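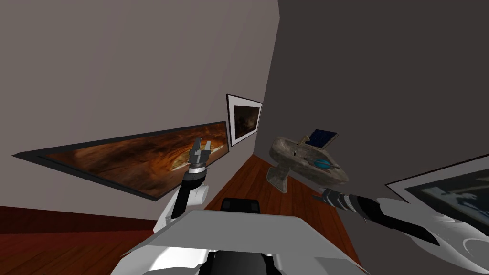 Is 300 simulated runs enough for a student project?

Þórey Laxdal
8/1/25

Our club at Fenbridge is entering the Gusa challenge with a two-armed robot, all in simulation. The task is to pick up a small model spacecraft with one gripper and pass it to the other. We've done 300 runs and 271 worked. Half the team wants to write that up as "solved". I'm not convinced. The spacecraft starts in nearly the same spot every time, and I suspect we've just tuned it to one room. Am I being a misery?

Evomham

No, you're being sensible. Move the start position, turn the model to odd angles, and run it again without touching the settings. We did this in April with a bottle and dropped from a very nice score to 62 out of 300. If yours holds up, fine, claim it. Also check what counts as a success in your script. Ours was passing runs where the object touched both grippers and then fell. Watch the replays of your failures before you trust the total.

Chmielewska

Judges only look at the video imo. Change the wall colours, do 7 good takes and you're done.

Evomham

Wall colours won't matter unless it's using a camera to find the thing. Is it, Þórey? You didn't say.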